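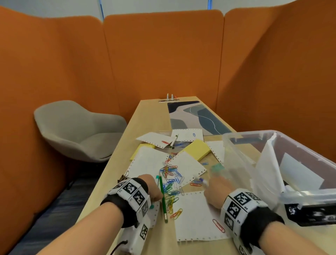
Where do I begin when the whole table is covered?
Begin with the small loose things, the paper clips and the markers, and leave the paper for later. When the clips are gone, the sheets can be lifted without dropping anything on the floor.

Section 3. Clearing and resetting the booth table

This section is for every person who uses a Tesamus meeting booth at the Urkville office. Please read it once before your first booking. The reset is done at the end of each booking, also when the next person is a colleague from your own team.

3.1 What belongs in the booth

Some things stay in the booth always, and some things come only with the work. The things which stay are:

The chair
The desk mat
The clipboard with its pens
The clear plastic container for paper

Paper clips, markers, pencils and sticky notes come from the supply shelf in the corridor and go back there. The shelf has one Bernel tin for the clips and one open cup for everything that writes.

Note: The clipboard is for the booth log. Please do not take it to your desk, also not for five minutes.

3.2 Small items

1. Put the cap on every marker before you move it. Press until you hear the click. An open marker lying on paper makes a spot on the tabletop, and this spot is difficult to remove.

2. Gather the paper clips with the side of your hand into one heap. Look also under the sheets and near the wall, where single clips like to hide.

3. Lift the clips in small portions and put them in the Bernel tin. Clips which hang together in a chain can go in as they are. Bent clips go in the metal waste.

4. Collect the markers and pencils in one hand and stand them in the cup, tip down for markers, tip up for pencils.

5. Close the sticky note pads so that the top note lies flat. If the top note is dirty or folded, tear it off.

Caution: Do not sweep clips over the edge of the table into your other hand. They fall into the seat of the chair, and the next person finds them in an unpleasant way.

3.3 Continuous paper

We still use continuous paper with the holes on both sides, for the stock lists and for drafts. It is not difficult to handle, but it wants a little patience.

1. Pick up the sheets one after another and put them on top of each other with the hole strips on the left and right. Do not pull a sheet that lies under something.

2. When you have a small stack, hold it at one side with the thumb on top. With the other hand, hold down the sheets that are still on the table – they slide easily.

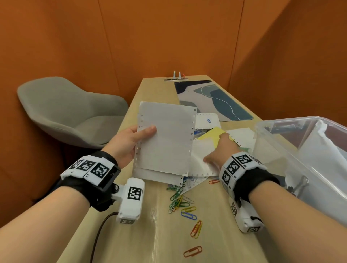
Figure 3-1. Stack in the left hand, loose sheets held with the right.

3. Tap the lower edge of the stack on the table two or three times until the holes lie over each other. If one strip hangs out, fold it back along the perforation. Do not tear it off now.

4. Separate the printed sheets from the blank ones. Printed sheets with names or prices go in the locked paper bin beside the printer. Blank sheets are used again.

5. Stand the blank sheets upright in the clear container. Do not press them in. When the container is full, bring the rest to the paper cupboard, where the 900-sheet boxes are kept.

6. Yellow paper is for corrections only. Smooth it with your hand if somebody still needs it. Otherwise it goes in the paper recycling, not in the container.

Note: The hole strips may be torn off only from sheets which will be filed. For filing, fold the strip once forward and once back, then pull slowly from the top.

3.4 Plastic bags and packing

Supplies from Trịnh are delivered in clear bags. An empty bag should be flattened and put in the bag drawer under the supply shelf. Before this, feel in the corners of the bag, because a clip often stays there.

3.5 Last things

1. Wipe the tabletop with a dry cloth. For marker spots use the cleaner from the cupboard, only a few drops, and never on the desk mat.

2. Lay the desk mat straight in front of the chair.

3. Put the clipboard at the far end of the table and write your name and the time in the log.

4. Push the chair to the table. Take care that the arm goes under the tabletop and does not knock against the edge – the edge has already some damage in two booths.

If something is missing or broken, write it in the log and call extension 923. Sabine Baumgart or Margus Venckus will answer. For new continuous paper ask Cormac McGrath, and please ask before the last box is open.

Section revised 16 October 2025. Replaces the printed sheet on the booth doors.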